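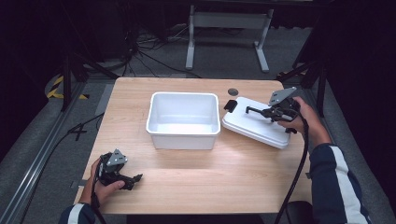
Stiftung Utstead
Personal und Verwaltung

Stellenausschreibung: Sachbearbeitung Nachlasserschließung (m/w/d)

Die Stiftung Utstead sucht für ihr Archiv am Standort Trandham zum nächstmöglichen Zeitpunkt eine Sachbearbeiterin oder einen Sachbearbeiter in Teilzeit. Die Stelle ist auf drei Jahre befristet.

Gegenstand der Tätigkeit ist die Erschließung des Nachlasses Kardale. Der Bestand umfasst 3696 Briefe sowie 103 Mappen mit Entwürfen, Rechnungen und Zeitungsausschnitten.

Ihre Aufgaben
Ordnung und Verzeichnung der Korrespondenz nach den Regeln des Hauses
Umbettung der Unterlagen in archivgerechte Behältnisse
Erfassung der Datensätze im Archivsystem Bako
Beantwortung schriftlicher Benutzeranfragen

Ihr Profil
Abgeschlossene Ausbildung als Fachangestellte oder Fachangestellter für Medien- und Informationsdienste, Fachrichtung Archiv, oder eine vergleichbare Qualifikation
Sichere Lesefähigkeit deutscher Kurrentschrift
Gute Englischkenntnisse
Erfahrung mit privaten Nachlässen ist erwünscht, wird jedoch nicht vorausgesetzt.

Wir bieten
Eine wöchentliche Arbeitszeit von 20 Stunden mit Gleitzeitregelung
Einen Zuschuss zum Nahverkehrsticket
Teilnahme an der jährlichen Fachtagung im April

Schwerbehinderte Bewerberinnen und Bewerber werden bei gleicher Eignung bevorzugt berücksichtigt. Die Arbeitsräume und das Magazin sind stufenlos erreichbar.

Ihre Bewerbung mit Lebenslauf und Zeugnissen richten Sie bitte unter der Kennziffer 14 schriftlich an die Stiftung Utstead, Personalstelle, zu Händen Ese Chukwu. Bewerbungsunterlagen werden nicht zurückgesandt; wir bitten daher, keine Originale einzureichen. Reisekosten zum Vorstellungsgespräch werden nicht erstattet.

Trandham, 20.08.2024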